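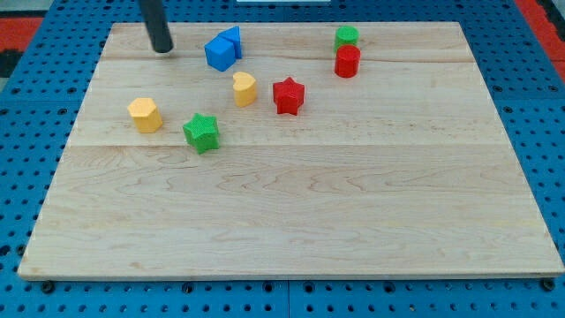 Will the robots at Mikgate put the sorting crew out of work? Management says all 20 people on the crew are keeping their jobs through at least July, though five of them now have new titles and one has a chair that spins.

The toy block maker began trying out a robot arm on its sorting line this spring, supplied by Burnura and set up at a bench beside the break room. The arm has no fingers. It pushes. Stars, hearts, cylinders and the rest get nudged across a wooden board by shape and color, a task the crew has long done by hand while discussing other people's marriages.

Speed is a delicate subject. A practiced sorter gets through 1,000 blocks before lunch. The arm managed 300 over the same stretch in its best trial, and it does not take lunch, a point the company has now made in two separate memos.

What has changed most is the afternoon. The five retitled "cell attendants" restock the board, clear jams and write down whatever the arm gets wrong. They report sore wrists less often and boredom more often. Their pay went up slightly. The rest of the crew has picked up packing and returns, including the returns that come back chewed.

Workers have asked for the new duties to be put in writing before a second arm goes in at the Grorkine Road building. Mikgate says a draft is coming. The arm has meanwhile been given a locker, with a nameplate, which two of the newer hires are still waiting for.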